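November, notebook, signal testing

Started 7:40, before the European open. Picking up the Veltivetti question again, the one I keep saying I'm done with. The vendor claims their sentiment score leads the move in thin commodity currency pairs by two to four hours. Their deck has a very pretty chart. I have yet to see a vendor deck with an ugly one.

What I have to work with: 3607 hourly bars, cleaned last week, with the holiday sessions taken out. Spreads are from the Jaunzems feed, which I trust more than the other one but not by a lot. It still prints a stale quote at the daily roll. I filter anything where bid and ask both sit unchanged for 3 bars. Crude, but the fancier filter ate real data in the Asian session and I only caught it by eye.

First run, plain version of the rule. Go long when the score crosses above its own moving average, out when it crosses back. Gross result looks fine, up and to the right with a flat patch in the middle. Took costs off and most of it went away. Used the median spread first, then the actual spread at the time of the signal. The second one is worse, and it's the one that counts. Signals bunch up right after news, and right after news is when the spread blows out. The deck uses a fixed spread all the way through. Of course it does.

Second run, lagged the score by one bar. The time stamp in their file is when the score is "for", and I can't find anywhere a plain statement of when it was published. Asked them twice. Got a nice reply with a link to the same page both times. With one bar of lag the edge drops by more than half before costs. With two bars I can't tell it from noise. If the lead was really two to four hours, one hour of delay should not hurt this much. My reading is that the score has some of the price move baked into it. Can't prove it from here.

9:15, redid the lag test with the seed changed and the bars shuffled in blocks of 23, to see how often luck alone gets me there. Ran 900 shuffles. The unlagged rule beats nearly all of them, the one-bar lag sits in the fat part of the pile. Block length matters, and I picked 23 so it covers just under a day. Should try longer blocks. If the answer flips with longer blocks I'd want to know that before I say anything out loud.

Third run, split by period. All of the good stuff before costs comes from one stretch in spring when the pairs were trending hard anyway. A dumb breakout rule makes more money over the same stretch, and it's free. Outside that stretch the score is flat to slightly losing. The current market is the kind it does badly in: tight ranges, a pop one way on a headline, then all of it handed back by lunch. The score flips to bullish near the top of each little pop. I marked six of these on the paper chart and then stopped, marking only the bad ones is a good way to fool myself in the other direction.

Side note on Grestomow. Their morning note again says the range "must break soon". It has said so for most of the month. One day it will break and they'll quote themselves. Not logging their calls any more, takes time and I learn nothing from it.

Bug found around the second coffee: my exit was using the mid price and my entry the ask. So every earlier net number in this book is too kind by half a spread on the way out. Fixed in the script, old results not rerun yet. Anyone copying figures from the last few pages, please don't.

Things to do

Longer blocks in the shuffle test.
Rerun the October pages with the exit fixed.
Ask Veltivetti a third time for the publish time, in one line, no pleasantries.
Try the score as a filter only – stay out when it is extreme – and see if that does anything the plain volatility filter doesn't. I doubt it.
Get the Zernemport fills for the same hours. If real fills are worse than the quoted spread then this is dead already and I can stop.

Position for now: no money on it, not even small. I'd call it not shown, which is weaker than shown to be useless, and I want to keep those two apart in here. The trial runs out at the end of the month. Unless the publish time comes back clean I'd let it lapse.

11:50, stopped. Script and output are in the shared folder under the usual name, the version with the exit fix ends in b.

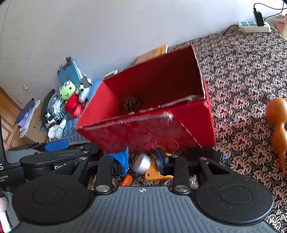 Read through this and I agree on the lag, but I'd hold off on letting the trial lapse until the fills are in. The spring stretch bothers me less than it does you, as trend periods are where I'd expect any sentiment score to earn its keep. The half-spread bug bothers me more. Can you rerun the plain rule first, before the longer blocks?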